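Cloth folding policy gets worse when I add more demos?

Maja Marciniak
Hi all! I'm working on a two-arm imitation learning setup that flattens and folds a white cloth, and I'm having a great time with it. We train from teleoperated demos, with one overhead view plus wrist cameras.
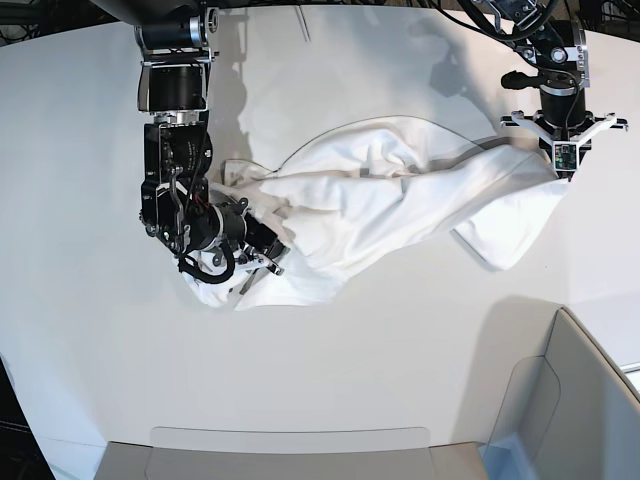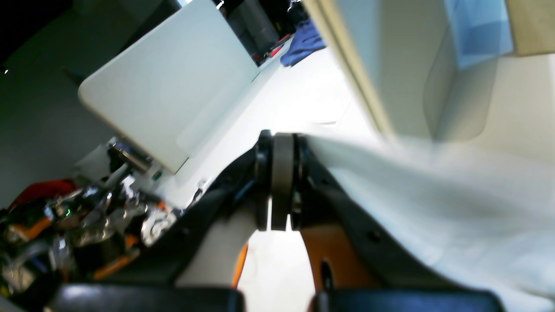

Overhead view first, then one from a wrist.

My first policy used 200 demos and did well on folding. Then I added more, for a total of 700, and it started hesitating. One arm reaches for a corner, backs off, reaches again. Training loss looks great, which is the maddening part! Has anyone seen this? Is it the data or the model?

Harpreet Robichaud
Oh, I love this problem. I'd bet on the data. Who recorded the new demos? We had the same thing on our Zisska project – two operators, one always starting with the left arm and one with the right, and the policy ended up stuck between them. We sorted everything by first grasp, kept the 368 demos that agreed, and the dithering mostly went away. Fewer demos, better folds!

Also check how long your action chunks are. If you replan at every step, the policy gets a fresh chance to change its mind each time. Try committing to 30 steps before replanning and see if the reaching gets smoother. It's a quick test and you don't need to retrain, as long as your model already predicts that many.

Chiến La
Could be lighting. White cloth on a white table is hard. Try a colored one.

Maja Marciniak
Three operators, and I never asked which arm they start with. Sorting by first grasp on Wednesday – thank you both! I'll run the longer chunks on the old checkpoint tonight and post the success rates when I have them.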